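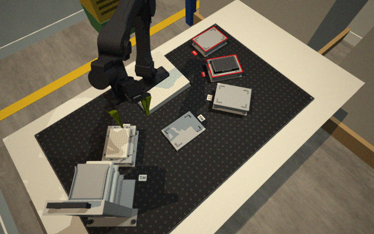 *Rendering of a table with a black mat set on top.*

**Tenerham rec center to reopen craft room in November**

24 Oct 2025 – The craft room at the Rusgate Street rec center will open again next month after being closed all summer for floor work. New tables, new sinks, better lights. Same door as before, next to the gym.

Evening classes start the first full week of November. Sewing, paper crafts, basic picture framing. Sign up at the front desk or by phone, no online forms yet. Classes run 7 weeks and cost $50 for town residents. Out of town pays more, price still to be set.

The town paid for most of the job. Agudelo Hardware gave $200 toward hand tools and Zallent Paints is covering the walls – color not picked as of Thursday.

Parking could be tight. The back lot stays closed untill the paving crew is done, so use the library side and walk over. Bikes can go in the rack out front.

About 100 people were on the waiting list when the room closed. They get first pick of classes, but have to call and confirm there spot by Halloween. After that it's open to everyone.

Kids classes – not this round. Maybe spring.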